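Fendden Virtual Cell
Product overview and open day information
Part no. FVC-138

The Fendden Virtual Cell is a simulated robot workstation for training, layout work and program testing. It loads a robot arm, a gripper, a table and a fixture into a room you can set up yourself, and it runs on an ordinary workstation. Dullthorpe sells and supports it in North America.

Views from the cell shown at the open day:

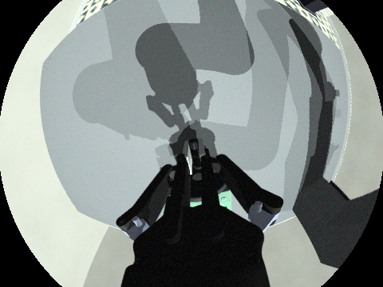
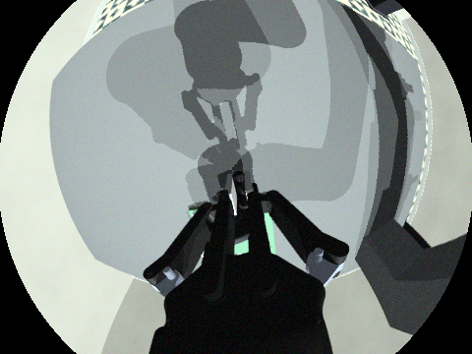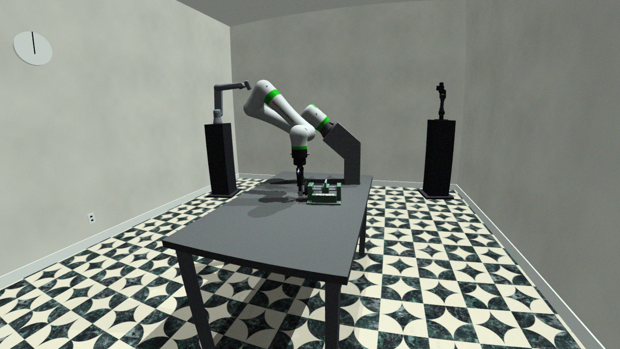
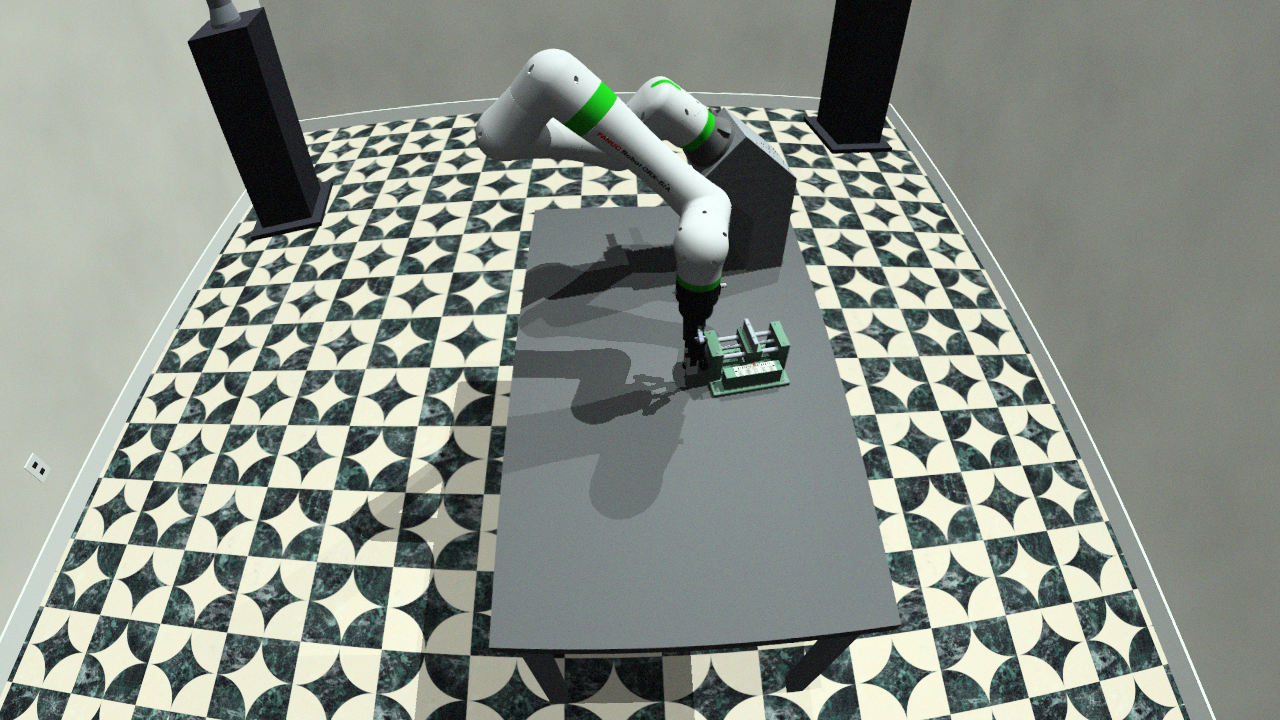 The Virtual Cell will be demonstrated at the Dullthorpe open day on Saturday, February 15, 2020, at our building at 1881 Ernia Road. Doors open at 10 a.m. and the last demonstration starts at 3 p.m. There is no charge. Parking is behind the building, and the entrance is on the side with the loading dock.

What you will see

Each demonstration runs for 40 minutes. Mireille Guillot from our applications group starts with a fixture approach: the arm comes down over the table, the gripper lines up with the fixture, and the program is stopped and changed while people watch. After that she moves the fixture to a new spot and runs the same program again without correcting it, so you can see what the collision report looks like. The last part is open. Bring a question or a part drawing and we will try to set it up.

Two seats are set aside after each session for anyone who wants to drive the arm. You can use the keyboard, a 3D mouse or our teach panel. No programming experience is needed for this part.

What the software does

Arm and tool motion is calculated with joint limits, payload and speed limits applied. If a move can't be reached, the program stops at the last good point and reports the joint at fault.

Cameras can be placed anywhere in the cell, including on the wrist. Lens type is set per camera, from a standard view to a full circular wide-angle view. Each camera can be recorded by itself or together with the others.

Lights can be added and moved. Shadows are calculated for each light, which matters if you plan to test a vision program against the recorded views.

Walls, floors and furniture come from a library or from your own files. Many customers start with one of the stock rooms and replace the table and the fixture first.

Recorded runs save joint positions, gripper state and all camera views on the same clock. Files can be exported and played back in the free viewer.

System requirements

64-bit Windows 10 or Ubuntu 18.04
16 GB memory (32 GB if you record more than four cameras)
Dedicated graphics card with 6 GB or more
14 GB free disk space for the base install, more for recordings

Licensing

Single seat, one year: $2000. This includes updates, the stock room library and email support. School and classroom licenses are quoted separately. Seats bought in November or later under the old version are moved to the current one at no cost. Please have your order number ready when you contact us.

The Fleury add-on, which lets you bring in your own gripper models and set finger travel and force, is sold separately. It will be installed on the open day machines. If you want your gripper loaded, send the model file at least one week ahead so that Mireille can check it. STEP files are preferred. We can't promise to load files brought in on the day.

Registration

Space in the demonstration room is limited, so please register by email or at the front counter and give the session time you want: 10:15, 11:30, 1:30 or 3:00. Groups from schools should call first. Lunch is not provided, but there is coffee in the front room and a diner across the street.

Quotes and order forms will be available at the counter all day. Orders placed at the open day ship by download link on the next business day.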